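How to hem jeans and keep the original hem

Did four pairs this weekend so writing it down before I forget. Works on straight or slightly tapered legs. Bootcut is a pain, see the end.

What you need

Sewing machine, jeans needle (size 100, dont try it with a normal one, it will snap). Thread to match the denim, not the orange stitching. Pins or clips. Tape measure. Chalk. Iron.

Step 1 – Wash them first

Hot-ish wash, dry, then measure. New denim shrinks. Skipped this once for Corey's work jeans and he had ankles all winter.

Step 2 – Work out the length

Put them on with the shoes you'll wear. Turn up one leg until it looks right, pin it, walk about a bit, sit down. Happy? Take them off and measure the turned-up bit, from the fold to the bottom edge. Say it's 8 cm. Halve it. So 4 cm. That's your number.

Check the other leg too. Mine are never the same.

Lay them somewhere flat and smooth out the creases before you start marking.

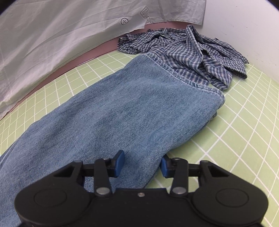

Step 3 – Fold and pin

Fold the leg up, right sides together. Measure your number from the fold to the stitched edge of the old hem – the hem itself doesn't count. Pin all the way round. Line up the side seams or it will twist and you'll see it every time you wear them.

Step 4 – Sew

Take the extension table off the machine so the leg slips over the arm. Stitch right up against the old hem, as close as you can get without going onto it. Stitch length 3. Go slow over the side seams, turn the wheel by hand if it sticks. A folded bit of card behind the foot helps to keep it level.

Step 5 – Flip and press

Turn the extra up inside the leg, hem pointing down. Lots of steam. Press the new seam hard from the outside. Try them on NOW, before any cutting.

Step 6 – Trim

Cut the extra down to 1 cm and zigzag the raw edge. If they're for a kid leave it all in and tack it at the side seams, then you can let them down later.

Bootcut and flares

The leg is wider at the bottom so the old hem wont match where you're sewing. Unpick a few cm of each side seam and ease it in. Or take them to Zerrin Yurt at the market, she does them while you wait.

Stretch denim – same steps, use a stretch needle and dont pull.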